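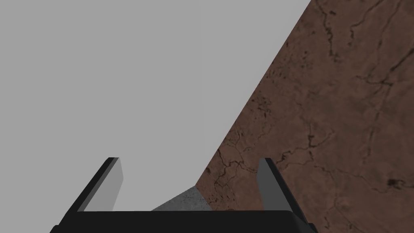 Okay, so our team (me, Soledad Holloway and two others) spent most of February in the simulator, and I loved it way more than I expected! We named our project Brivlow. The goal was to get the gripper to pick up a block and set it down again without dropping it. I wrote the part that opens and closes the fingers - Soledad did the arm moves. Out of 23 tries in our last round, 14 worked. Most of the misses came from closing too early, so I added a short wait. Next up is a smaller block, and I still have to fix my messy code.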